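Workplace Services Bulletin
Care of carpeted floors and trailing cables: revised arrangements

Published 2025-09-17

Staff in all departments are reminded that revised arrangements for the care of carpeted floors came into effect in July. They apply to the offices and workrooms of the Gellow building and to the rooms occupied on the second floor of Tannous House. The text below replaces the guidance sheet previously kept in the reception folder.

The arrangements follow a review of floor areas carried out over the summer by Samira Srour, Workplace Services Manager. The review looked at the condition of the carpet, the routes taken by cables and the amount of material kept at floor level. Heads of department have received the findings for their own rooms, and a full copy may be read on request at the Workplace Services desk.

The general condition of the carpet was found to be good. The charcoal carpet laid in the workrooms has worn evenly, and no replacement is planned in the present financial year. The review did find that evening cleaning was often incomplete in rooms where cables and loose items had been left on the floor. Cleaning staff are instructed not to move equipment or disconnect anything, and they will clean up to an obstacle and no further. Dust and small litter therefore collect in exactly those places where the vacuum cleaner cannot reach.

Dark carpet also shows pale litter very clearly. Scraps of paper, offcuts of tape and packaging should be picked up by whoever is using the room at the close of the working day. Waste bins have been moved nearer to the doors for this purpose, and additional bins may be requested.

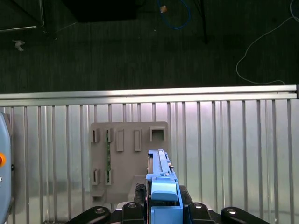 Workroom floor, with blue and white cables lying across the carpet and a crumpled white scrap near a thin metal frame.

Cables remain the principal concern. A cable may be run across open carpet for the length of a single working session, provided that it lies flat and does not cross a doorway or a marked walkway. Any cable which is to stay in position overnight must be taken along the wall or the edge of the furniture, or placed under a cable cover. Spare length should be coiled and fastened. Long loose curves and raised loops are to be avoided, as they are easily caught by a foot or a trolley wheel.

Cable covers in a dark grey finish have been purchased from Zurkovetti and are held in the ground-floor store. Each section is 1000 mm long and sections may be joined end to end. Staff should sign for the number taken and return them when they are no longer needed. Adhesive tape must not be used to fix cables directly to the carpet. The residue attracts dirt and has proved difficult to remove, and the cost of treating marked areas will in future be charged to the department concerned.

Stands, poles, frames and boxes may be kept on the floor where the work of the room requires it. They should be grouped together, clear of the skirting, with enough space between groups for a vacuum cleaner to pass. Heavy items should be lifted when they are moved. Dragging them has pulled the pile in 2 rooms, and the affected areas are to be repaired before the end of the year.

A deep clean of all carpeted areas will be undertaken by our contractor, Stukach, once the repairs have been completed. The contractor will require floors to be clear on the evening of the visit, and departments will be given notice of the dates for their own rooms. Items which cannot be moved should be reported in advance so that the contractor may work around them. Carpets will be slightly damp after treatment and rooms should not be used until the notice on the door has been removed.

Loose carpet edges, lifted joins and damaged cable covers should be reported without delay to the Workplace Services desk on extension 1603. Callers are asked to give the room number and to say whether the fault lies on a walkway. Faults on walkways are dealt with first.

Departments wishing to propose a permanent change to the position of power or data outlets should complete the usual alterations form, which is available from the same desk. Forms must be countersigned by the head of department.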